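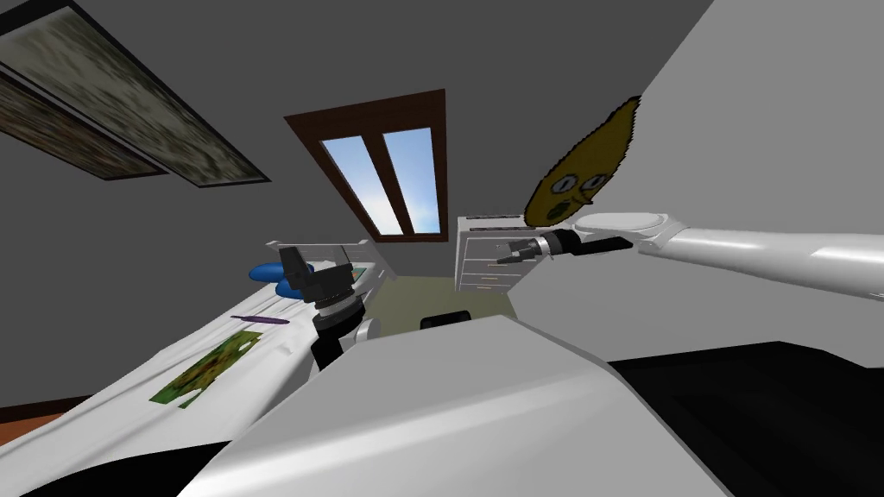
Can Hirico legally close the Flikesis channel to ships bound for Prevport?
Under the law of the sea it can regulate traffic there and inspect ships that break its rules, but a general closure would be very hard to justify, even a short one. The channel is the only deep-water route between the open sea and Prevport's own territorial waters, and passage through that kind of strait is not supposed to be suspended.

Maritime borders and sea law > Flikesis channel: what is the pilot rule for?

gbuhler
Posted January 3, 2024

I am starting a separate thread as the old one had gone off into fishing quotas. The position as I understand it:

In December the Hirico coastguard put out a notice saying that every vessel over 58 metres using the Flikesis channel must take a Hirico pilot and report its cargo before entry. The notice took effect the same week. Ships going to Hirico's own harbour on the north side are exempt if they have called there in the past year. Ships going on to Prevport are not exempt, however often they have been through.

The first one held up was the Ondrejka, a general cargo ship of 113 metres. She waited at the outer anchorage for 91 hours until a pilot was sent. Two others turned back.

Prevport's foreign ministry calls it a blockade. Hirico says it is a safety measure. I have read the notice twice and I think it is neither, but I would like to hear from people who know the water or the law better than I do.

Gion Bühler

radka_u

I worked in the port agency at Prevport for nine years. The channel does need care. There is a bend halfway along with a shoal on the inside of it, and the tide sets you towards the shoal on the ebb. But ships have been going round it with their own officers for as long as there have been ships that size. Last year 679 vessels came through to us and one touched bottom, a dredger, and that was a steering fault.

If the rule was about the bend it would apply to everybody going round the bend. The north harbour is beyond the bend too. That is all I need to know about it.

dkolar

The exemption is less odd than it looks. Plenty of countries let a master off pilotage once he has made a certain number of trips to a port. Hirico keeps records for its own harbour and has none for Prevport, because the two harbour offices stopped sharing arrival lists when the customs agreement lapsed. So they exempted the ships they could check.

I don't say it was wise. I do say it could be an office doing what offices do, and people are calling it a blockade after three ships.

radka_u

They have the transponder records for every ship in the channel. They know who goes through. They fined one of ours for speeding in it on the strength of those same records.

dkolar

A transponder tells you the ship. It doesn't tell you who was master.

radka_u

The exemption as written is for the ship. Read it again.

gbuhler

Radoslava is right on that. Paragraph four says "vessels which have called", with no mention of masters. I have the text open.

dkolar

Fair enough, I had that wrong. I still think "blockade" is the wrong word.

gadisa_b

Some law, for what it is worth. I teach this but I don't practise it.

There are two kinds of passage people keep mixing up. Transit passage applies in straits that join one part of the high seas or an economic zone to another. Flikesis does not do that. It goes from the open sea into Prevport's territorial sea and stops, so it comes under the other regime, which is innocent passage that cannot be suspended. That is Article 45 of the convention.

What Hirico may do under that regime: make rules on safety of navigation, traffic lanes, pollution and customs, and enforce them. It must publish them. What it may not do: impose requirements that have the practical effect of denying passage, or discriminate against ships going to or from a particular state. That second part is Article 24 and it is the one I would argue from. Whether compulsory pilotage as such is allowed in a strait is an old quarrel and there are respectable people on both sides. Whether you can have it for one neighbour's ships and leave out your own traffic is a much easier question.

A charge is permitted for a service given to the ship, so a pilot's fee is allowed if there is a pilot. Making a ship pay for the days spent waiting for one would be another matter. Does anyone know if the Ondrejka was billed for the anchorage?

Gadisa Birhane

stefania_k

She was. My brother-in-law is with the charterers. Anchorage dues for four days, then the pilot on top. They paid under protest, with a letter saying so, to get the ship moving.

gadisa_b

The letter was sensible. Keep a copy of the invoice somewhere safe as well.

old_leadline

All this talk of articles. Who is going to enforce it? Prevport has two patrol boats. Hirico has a navy. The paper is worth what the stronger side says it is worth and always has been.

gadisa_b

Corfu is usually the case people start with, 1949. The court found there that a coastal state could not forbid warships an innocent passage through a strait in peacetime, or make them ask first. It took years for the compensation to be settled, I grant you. But states do change their rules after losing, and quite often when they can see they are about to lose. Small states bring these cases for that reason.

old_leadline

And quite often they don't turn up.

gadisa_b

Some don't. The case goes ahead without them.

stefania_k

Can I ask something more basic? Has Prevport even got a court to go to? I read that Hirico signed the convention with some sort of opt-out.

gadisa_b

Hirico made a declaration under Article 298. It takes out sea boundary disputes, military activities and a few law enforcement matters to do with fishing and research. Navigation rights are not on the list and can't be put on it. They will try to say the whole thing is really about the boundary, as the line south of the shoal was never agreed. I would expect a fight over jurisdiction before anyone says a word about pilots.

gbuhler

This is the part that interests me. If Prevport goes to arbitration over the pilots, does it risk opening up the boundary as well? The 12 miles south of the shoal have been left alone by both sides since the fisheries talks. I can see people in Prevport who would put up with paying for pilots to keep it that way.

radka_u

I can't think of one, and I live here. The shops get most of their dry goods by sea. The mill gets all its grain that way. Freight quotes went up before Christmas and the shipping line gave the channel as the reason in writing.

dkolar

There are people in your fishing harbour who would say just what Gion says. The boats under 58 metres aren't touched by the rule. They are touched by the boundary. I have family there too.

radka_u

Then they should say it in the open. At the port meeting not one of them spoke up for it.

dkolar

Would you have, at that meeting?

stefania_k

Can we not do the meeting again please. There is a whole thread for that.

Going back to the practical side. The charterers were told that Hirico has six pilots licensed for the channel and that four of them are also needed for the north harbour. If that is right then the delay isn't going to go away, whatever anyone intended. A second ship is due at the anchorage on Friday, slightly bigger than the Ondrejka.

gadisa_b

That would matter a good deal. You can argue about what a government meant by a rule, and you won't get far. If there are not enough pilots to let the usual traffic through, the effect can be shown with a list of arrival and departure times. Someone in Prevport should be keeping that list from the first day of the notice.

radka_u

The agency logs every arrival and the time of notice of readiness. I will ask whether they are noting the wait at the outer anchorage as well. In my day we only wrote down when the ship was alongside.

gbuhler

If they aren't, the anchorage times can be had from the ship's own log, if the owners agree to it.

One correction to my first post. I wrote that two ships turned back. One did. The other went to the north harbour, unloaded part of her cargo there, and so became a vessel that "has called". She went on to Prevport the next morning without a pilot.

old_leadline

Same ship, same bend, same crew?

gbuhler

Same ship. I don't know about the crew.

dkolar

That does rather finish off the safety argument. I would still rather they sat down and swapped lists again than spent three years in front of a tribunal. Exempt regular callers at either port and the whole thing is over in an afternoon.

radka_u

I would take that. I don't think it will be offered.

stefania_k

Will post on Friday when I hear how long the next one has to wait.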